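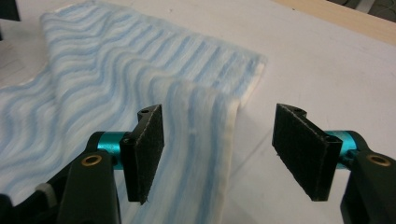

What did the software work in this period cover?
Most of it went into how the planner picks a grasp point on a towel that isn't lying flat. The rest was split between the gripper tracking code and the tool we use to review recordings.

Kidley towel handling, progress report to Brekeo
Prepared by Dušan Georgiou, Notesholm
Period ending August

Perception

The edge detector from the last report was trained mainly on plain cloth. On striped and ribbed towels it kept marking the stripes as edges, and the planner then asked for grasps in the middle of the fabric. We retrained it on 1000 labeled frames, all of striped cloth, with the hem traced by hand and folds labeled as a separate class.

The new version tells a hem from a stripe well enough to use. Folds are still a problem. When the towel is doubled over and the hem runs under the top layer, the detector joins the two visible pieces with a straight line. The planner treats that line as real. For now we drop any edge segment that has no depth change across it, and this removes some good segments too.

Planning

The planner used to score each grasp point on its own. It now scores a grasp together with the approach path, so a point that would need a finger to push through a raised part of the cloth is marked down before it reaches the controller. Planning time went up as a result. We moved the path check to a coarse height map and got it down to 50 ms per candidate, which meets the limit we agreed on.

A towel with a hump near the hem is the case we spend the most time on. There are usually two possible grasps, one on the hem and one on the fold, and the planner switches between them from one frame to the next. We added a penalty for changing targets after the approach has started. It needs tuning, and the value we have now makes the planner too slow to give up on a bad target.

Control

Finger width is now estimated from the wrist view. The old estimate drifted when cloth covered part of a finger pad, so the filter holds its last value until both pads are visible again. The change is merged and the old code path is gone.

Current cases

The planner work is being done with blue striped terry or microfiber and similar cloth, bunched on the white board, with the fingers open and close to the near edge.

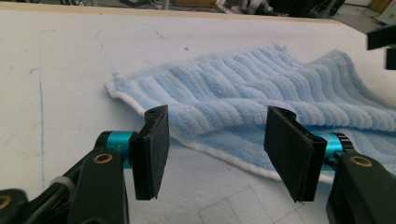
Tooling

The review tool now shows the detected hem, the chosen grasp and the planned path on top of each recording. Reviewers can reject a frame with one key, and rejected frames go straight to the relabeling queue. Export to the Halilović format works for single recordings. Batch export fails when a recording has gaps in its timestamps, and a fix is in review.

Open items

Hem hidden under a fold: no fix yet. We will try 2 approaches and report on both.
Target switching penalty: tuning in progress.
Batch export: expected to be merged by Friday.

Request

We ask to move 3 weeks of the time set aside for the controller to perception. Controller work is ahead of plan and the fold problem is holding up the planner tests. The total budget stays the same.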